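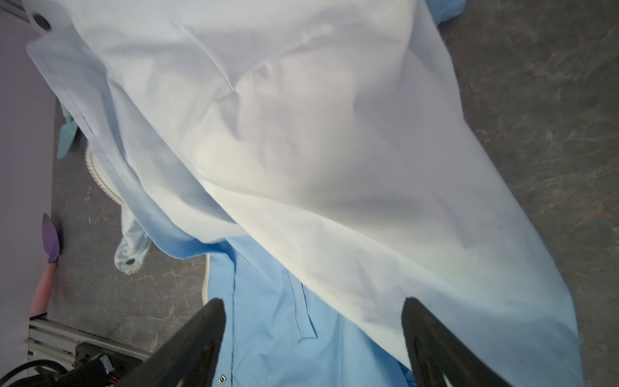 Hotley Garment Steamer, 7 ft Hose

The Hotley is an upright steamer for shirts, jackets, dresses and curtains. It is made by Drerklow for small shops and laundry rooms, and it works well in a home that does a lot of laundry.

The tank holds 51 fl oz of water and lifts out for filling at the sink. Use plain tap water. In hard water areas, run the descaling cycle once a month – the light on the base comes on when it is due.

Steam is ready in under a minute. There are two settings: Low for silk and thin synthetics, High for cotton, linen and denim. Hold the head flat against the cloth and move down slowly. For plackets and pocket edges, use the narrow head.

In the box
Base and water tank
Hose, 7 ft
Wide head and narrow head
Pole in two sections
Hanger with trouser clips

Item number: 473
Color: white or charcoal

The fabric brush is sold separately (item 204). It also fits the older Plorero model. The Kettle handheld uses a different fitting and will not take it.

Charcoal is out of stock until 28th April. Orders placed before then will ship on that date – white ships the next working day.

Returns are accepted within 30 days if the tank has not been filled.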